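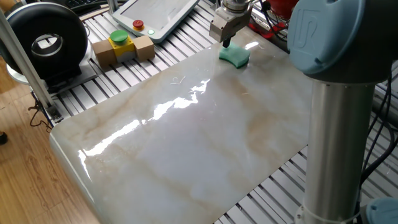 The Vonon cell in November, sponge on the marble slab.

Hi Johanna, this is the November update on the wiping work. It's longer than last month's because a lot more got done (hooray), and I know you have to pass it up the line at Hamel, so feel free to chop it.

The big number first: we now have 1,792 good wiping examples in the Prornisitz set. 371 of those are new this month, and all of the new ones are on the polished slab. I was pretty nervous about switching to it, and you can see why from the glare. The matte boards we used over the summer were so easy on the cameras! With a shiny surface the model kept treating the bright streak as something to clean and went back over it again and again. We moved the lights twice and that helped a little, but what helped most was recording plenty of examples where the streak falls in a different spot. So we turn the slab a bit every 20 runs now and just live with the reflections.

We threw out 50 runs. Most of them were my fault: I was guiding the arm too fast near the rounded corner and the sponge lifted off partway through the stroke. A few more went because the force readings dropped out, and I think that's a loose connector, so I've ordered a new one. I'd like to keep the bad runs in a separate folder instead of deleting them, if there's room on the Fallden server. They might be handy later for teaching the thing what a missed wipe feels like.

Labeling is behind. I've marked the start and end of contact on everything from the first half of the month and nothing after that. It's slow going and I can only stand so much of it in an afternoon, so if you can spare anybody for a few days, please send them my way.

Money is fine. We're under on parts and a bit over on sponges, which wear out quicker than I budgeted for. The slab came out of the leftover surface samples line.

Next up is curved edges, then small crumbs and fibers, which the current model mostly ignores. I'll also do a first training run on the full set and send you the plots, pretty or not. Could we talk about the labeling help before you put the next budget together?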